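Lesezeit: 5 Minuten

Protokoll der Wintersitzung – Gästehaus Skirnitz

22. Dezember 2022, Frühstücksraum, Beginn kurz nach dem Abräumen

Ich schreibe diesmal mit, Arwel Gwynne hat die Sitzung geleitet und hatte dadurch beide Hände frei zum Gestikulieren. Wer beim letzten Mal dabei war, weiß, dass ich nicht alles wörtlich mitbekomme, also bitte melden, wenn etwas fehlt! Das vorige Protokoll wurde ohne Änderungen durchgewinkt, bis auf einen Tippfehler im Wort "Kurtaxe", der jetzt raus ist.

1. Rückblick auf die Saison

Arwel hat die Zahlen vorgelesen. 236 Übernachtungen seit dem Sommer, und damit liegen wir über dem, was wir uns im Frühjahr zugetraut haben. Am besten lief das Turmzimmer (wie immer), am schlechtesten das kleine Doppelzimmer zum Hof. Ich habe angemerkt, dass das Hofzimmer auf unserer Seite immer noch mit dem alten Text steht, in dem von "gemütlicher Enge" die Rede ist. Das hat damals jemand von uns lustig gefunden, ich fürchte, das war ich. Der Text wird neu geschrieben, ich mache das selbst.

Bei den Gästebewertungen kam dreimal das Thema Heizung und ziemlich oft das Frühstück, meistens freundlich. Ein Paar hat sich ein späteres Frühstück am Abreisetag gewünscht. Wir waren uns sofort einig, dass das geht, und haben trotzdem eine Viertelstunde darüber geredet. Beschluss: am Wochenende Frühstück bis halb elf, unter der Woche bleibt alles wie gehabt.

2. Zimmerpreise und Mindestaufenthalt

Das war der lange Punkt. Arwel möchte den Mindestaufenthalt von drei Nächten über die Feiertage beibehalten, ich war eher für zwei. Mein Argument: Wir hatten im Herbst etliche Anfragen für zwei Nächte, denen ich absagen musste, und hinterher stand das Zimmer leer. Sein Argument: die Wäsche. Dagegen komme ich schlecht an, denn ich lege sie nicht zusammen.

Wir haben uns so geeinigt: drei Nächte über Weihnachten und Ostern, sonst zwei, und im Januar darf man auch für eine einzelne Nacht kommen. Der Aufschlag für die einzelne Nacht wird im Angebot klar genannt und nicht erst auf der Rechnung.

Hunde: weiterhin ja, aber nur in den beiden Zimmern im Erdgeschoss. Die Decken für die Hunde werden getrennt gewaschen, das steht jetzt auch auf dem Zettel im Wirtschaftsraum.

3. Matratzen und Bettzeug

Von Brultska liegt ein Angebot für neue Matratzen vor. Ich war Probeliegen und bin dabei fast eingeschlafen, was ich als gutes Zeichen werte. Arwel hat gefragt, ob die Bezüge abnehmbar sind. Sind sie, mit Reißverschluss an drei Seiten. Zuerst bekommt das Turmzimmer neue, dann das Gartenzimmer, und mit dem Rest warten wir bis nach Ostern.

Die Daunenkissen bleiben, dazu kommt pro Zimmer ein festes Kissen in den Schrank. Beim Bezug haben wir uns für das schlichte Weiß entschieden – das Salbeigrün sah am Muster schöner aus als auf dem Bett.

4. Badewanne im Turmzimmer

Die Wanne läuft wieder ab! Parry war zweimal da, beim ersten Mal ohne das passende Teil. Die Rechnung liegt vor und beträgt 60 Euro, das hat uns alle angenehm überrascht. Der Duschkopf wird bei der Gelegenheit auch getauscht. Offen ist noch die Fuge am Fenster, die will Arwel selbst machen. Ich habe mir erlaubt, dazu ins Protokoll zu schreiben, dass er das im Frühjahr auch schon wollte.

5. Frühstück und Einkauf

Pustent liefert weiter Brot und Brötchen, ab Januar allerdings eine halbe Stunde später. Wer Frühdienst hat, muss also nicht mehr im Dunkeln am Tor stehen und kann in Ruhe die Eier aufsetzen. Marmelade kochen wir weiter selbst, die Quitte ist leider schon alle. Das Müsli in den großen Gläsern wird gut angenommen, die kleinen Portionspäckchen bestelle ich nicht nach.

Kaffee: keine Einigung. Vertagt.
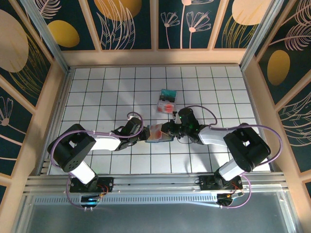 6. Internetseite und Buchung

Der Kalender auf der Seite zeigt manchmal Zimmer als frei an, die längst vergeben sind. Zweimal mussten wir deshalb im Herbst Gäste umlegen, beide Male zum Glück in ein besseres Zimmer. Bis das sauber läuft, schaue ich jeden Abend selbst nach und gleiche mit dem Buch am Empfang ab. Das Buch gewinnt immer.

Außerdem fehlt auf der Anfahrtsseite der Hinweis, dass man aus dem Tal kommend vor der Brücke abbiegen muss und nicht dahinter. Trage ich nach. Die Telefonnummer steht dort auch noch mit der alten Vorwahl, peinlich, wird gleich mit erledigt.

7. Verschiedenes

– Die Klingel am Nebeneingang ist zu leise. Arwel besorgt eine andere.
– Schlüssel Nummer vier ist wieder aufgetaucht, er lag im Schirmständer.
– Zwischen den Jahren ist der Empfang vormittags besetzt, nachmittags geht die Rufumleitung auf mein Handy.
– Die Bücher im Lesezimmer dürfen mitgenommen werden, wenn man dafür eins dalässt. Das haben wir bisher nur so gehandhabt, jetzt kommt ein Schild hin.

Nächste Sitzung Ende Januar, gleicher Ort, dann bitte mit Kaffee als erstem Punkt. Schluss war kurz vor Mittag, danach gab es Suppe.

Kommentare (3)

Henrike: Zu Punkt 2, gilt die einzelne Nacht auch fürs Turmzimmer? Dann wären wir sofort dabei, wir kommen ja nur von nebenan.

Wanderfreund_Tal: Die Abzweigung vor der Brücke haben wir im Oktober tatsächlich verpasst und sind bis zum Sägewerk gefahren. War auch schön dort.

M. Oltmer: Schade um die Quitte! Gibt es die nächstes Jahr wieder im Glas zu kaufen?

Zuletzt erschienen

Protokoll der Herbstsitzung
Neue Frühstückszeiten im Gästehaus Skirnitz
Drei Spaziergänge ab Haustür
Mit Hund bei uns: was wir stellen, was ihr mitbringt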